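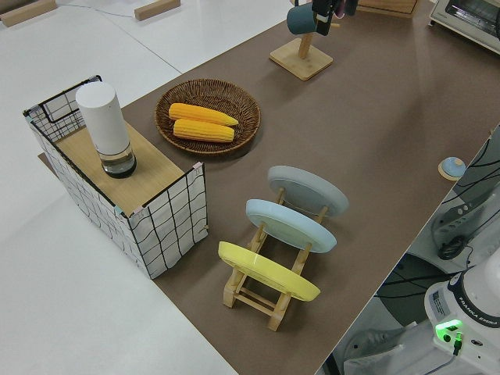

How to build a combined viewing order for linked television series

Last revised Aug 16, 2023

This page sets out a method for putting several series that share a setting into one running order, so that crossover episodes fall where they should and no plot point is given away early. The worked case throughout is the Donuvska group of superhero programmes: Hevville, its spin-off Friesen, and the later team series Cullach. Together they make 85 episodes, with six crossover events between them. The method works for any group of series with known broadcast dates.

You will need a spreadsheet program, an episode list for each series, and access to the episodes themselves. Summaries are not good enough for the crossover checks in step 4.

Step 1. Set up the sheet

Make one sheet for the whole group. Separate sheets per series look tidier but cannot be sorted together. Use these columns, in this order:

Key
Series
Season
Episode
Title
First broadcast
Production number
Crossover
Must follow
Notes

Format the Key, Season and Episode columns as whole numbers. Format First broadcast as a date, with the year first. If the program guesses the date format when you paste, paste as plain text and convert the column afterwards. A sheet that mixes day-first and month-first dates will sort without any warning and the errors are hard to find later.

Production number should be stored as text. Several of the Hevville numbers begin with a zero, and the zero is lost if the column is numeric.

Step 2. Enter the episodes

Enter every episode of one series before starting the next. Type the series name the same way each time, or set up a drop-down list.

Double-length episodes need a rule. The first Cullach story went out as a single double-length programme but is split in two on disc and on most streaming menus. Enter it as two rows with the same broadcast date and put "1 of 2" and "2 of 2" in Notes. Anyone watching the joined version can skip the second row. Going the other way, and splitting one row into two at a later stage, means renumbering the season.

Specials with no season number get season 0. Leave out clip shows unless they contain new linking scenes that are referred to later. Friesen has one of these, at the end of its second season, and it is included.

Step 3. First sort and keys

Sort the sheet by First broadcast, then by Series, then by Season, then by Episode. The result is plain broadcast order. For most groups it is close to the final order, as the writers of each series had to work from what the audience had already been shown.

Now fill in the Key column. Give the first row 300, the second 600, and carry on upwards in steps of 300, which puts the tenth row at 3000. The gaps are there so that a row can be moved by changing one number. To place an episode between 3000 and 3300, give it 3150 and sort again. Do not number the rows 1, 2, 3. Each move would then change every row below it.

Save a copy at this point and mark it as the broadcast order. Later steps should always be done on a second copy.

Step 4. Mark the crossovers

A crossover, for this purpose, is a story that starts in one series and continues in another. A guest appearance by a character from another series is not a crossover unless the plot carries over.

Give each crossover a short code and enter it against every row that belongs to it, with the part number after a full stop: X1.1, X1.2, X1.3 and so on. Then check that the parts are next to each other and in the right order. Two faults are common.

The first is same-night broadcast. When two parts went out on one evening, the sort in step 3 falls back on the series name, and Cullach will always come before Hevville whether or not it should. Correct the keys by hand.

The second is a break between parts. The third Donuvska crossover began in the Hevville mid-season finale and ended in Friesen after the winter break, with an unrelated Cullach episode shown in between. Watch the unrelated episode before deciding. If nothing in it depends on the first part, move it to before the crossover. If it does depend on the first part, leave it where it is and write the reason in Notes.

Step 5. Fill in Must follow

This column holds the firm limits on the order. For each row, ask what the viewer has to have seen already. The answer is nearly always the previous episode of the same series, and that can be left blank, as it is assumed. Enter something only where the limit comes from a different series.

Use the series initial with the season and episode, for example H3.09 for the ninth episode of the third season of Hevville. The two digits matter for sorting. Enter only the latest episode required, not everything before it.

Things that create a limit:

A character dies, returns, changes name or gains powers in one series and appears in another.
An item or place is destroyed in one series and is mentioned in another.
A line of dialogue in one series reveals who somebody is before or after the other series does.
The opening recap uses footage from another series.

The last of these is easy to miss if recaps are skipped. Watch them all on the first pass. Two of the Friesen recaps in season 2 show the end of a Hevville episode which the streaming menu places after them.

Things that do not create a limit: posters and newspaper headlines in the background, unless they can be read at normal speed; shared sets; shared incidental music.

Step 6. Test the order

Work down the sheet from the top. At each row with an entry in Must follow, confirm that the named episode has a lower key. This can be done by eye for a small group. For a larger one, add a temporary column that looks up the key of the named episode and subtracts it from the key of the current row. Any result of zero or less is a fault.

If you fix a fault by moving a row, start again from the top. Moving one episode often breaks a limit somewhere else, and the second fault may be above the first.

Two rows can end up each requiring the other to come first. There is no correct order in that case. In the Donuvska group this happens once, where a Friesen episode was held back to May for scheduling reasons and the Hevville episode made to follow it went out on time. Each refers to the other as already past. Use production numbers as the tie-break and record the clash in Notes.

Step 7. Decide on flashback episodes

Flashback episodes stay in broadcast order. Sorting them by the year in which they are set looks logical on paper but removes the point of most of them, which is to explain something the viewer has already been puzzled by.
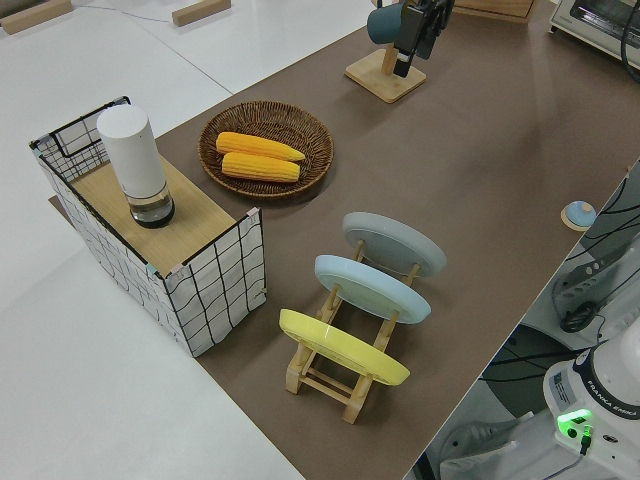

One reader of the earlier version of this page disagreed, writing that the Cullach origin two-parter works far better when watched first, that it was plainly written as an opening story and held back, and that a newcomer who starts anywhere else spends half a season not knowing who leads the team. The production numbers do support the claim that it was made early. It also names the Hevville villain several episodes before Hevville does, so moving it to the front fails the test in step 6. Readers who want to start there should do so on a repeat viewing, and can keep a separate key column for it.

Time-travel episodes are handled in the same way. Place them by the point at which the main characters leave, and ignore the point at which they arrive.

Step 8. Produce the finished list

Copy the sheet. In the copy, hide Production number, Must follow and First broadcast, and sort by Key one last time. Add a new first column with plain running numbers. These are for the reader only and should never be used for sorting.

Keep titles out of the published list if they give the plot away. The final crossover has a title that names the character who dies in it. Season and episode numbers are enough for anyone to find the right entry on a menu.

Mark the start and end of each crossover with a blank row. Viewers tend to plan an evening by these.

Keeping the list up to date

New episodes are added at the bottom with the next key in the series, then tested as in step 6. Do not close up the gaps in the keys after a move. If a gap does run out, with no whole number left between two rows, renumber the entire sheet in steps of 300 and note the date of the change in the first row.

Check the streaming menu against your own list when a new season is added. Menus are sometimes rearranged without notice, and disc releases may follow production order for one season and broadcast order for the next. Your sheet should hold the original broadcast dates in either case.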